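Speaker notes: Kitard open day, retail handling demonstration
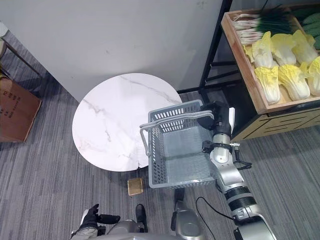
Page last changed: Fri 24 August

Welcome the guests on behalf of Kitard and introduce Ajith Gounder, who will answer technical questions after the talk. Please hold questions until then.

Slide 1. The grocery area is our practice store. The robot has the empty basket by the rim with its right arm, between the round table and the vegetable shelf. Point out the slotted side walls — a gripper can catch on openings of this kind.

Slide 2. Explain the Uder task list. It now holds 383 tasks, six of them with baskets. Napa cabbage and green onions call for different grips, and visitors from the produce trade usually ask about this. Refer them to the Bangera handout.

Slide 3. The Pledau floor plan. The practice store was laid out in March and covers almost 800 square feet. Mention the carpet, as two of our partners work only on hard floors.

Before moving to the floor, remind guests to stay behind the line and to keep bags off the table. Groups enter by the side door. Ajith gives the signal to start.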